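The Four-Minute Check Is Costing You a Gripper

The Wokisa maintenance sheet says a pair of handheld grippers can be checked in 4 minutes. I have been responsible for one such pair, running under a setup package called Bravness, long enough to stop believing it. You can tick every box on that sheet in 4 minutes. You can't look at the mesh pads properly in that time, and the pads are where most of my trouble has come from.

A worn pad doesn't fail in a way the software catches. The fingers close, the log shows a clean close, and the part slides a little as it leaves the table. People then go and blame the calibration. They rerun it, get a number they like, and the part still slides. At our shop we went through 14 calibrations in March before anyone ran a thumb along the inside of the fingers. The mesh on one side had gone smooth near the tip. New pads took less time to fit than a single calibration run.

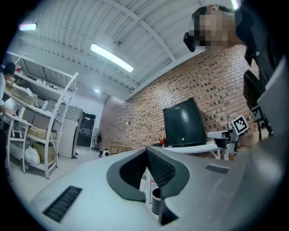

My second complaint is with the markers. Bravness treats a black-and-white marker as a fixed thing, measured once and good until further notice. Ours are stuck to brackets, the brackets are held by screws, and the tools get picked up, leaned on and set down all day by people with other things on their minds. A bracket that has turned by a hair still gives you a marker the camera can read. It just reads it in the wrong place. I now draw a paint line across each screw head and onto the bracket. If the line is broken, the tool doesn't go out. The vendor called this unnecessary. The vendor doesn't have to throw out a day of recordings.

Then there are the vents. Dust gets into the slats and the housing runs warmer, and the recommended cleaning interval is 30 days. Who picked 30? I asked, and was sent a link to the same page I had asked about. In a clean room it may be fine. We share a floor with cardboard, and I brush ours out every 6 days.

Shin, the newer package, promises to handle all this with a health score. I tried it for a trial period. It gave a high score to a tool with a broken paint line, and I can't see how it could have done otherwise, as it has no way of knowing where that bracket sat the day before. Plamo is supposed to add a pad wear estimate based on how often the fingers close. I would like to see it tested against a thumb before I pay for it.

Until then, my sheet has a line for pads, a line for screws and a blank space for whatever the person holding the tool noticed. The blank space gets used more than I expected.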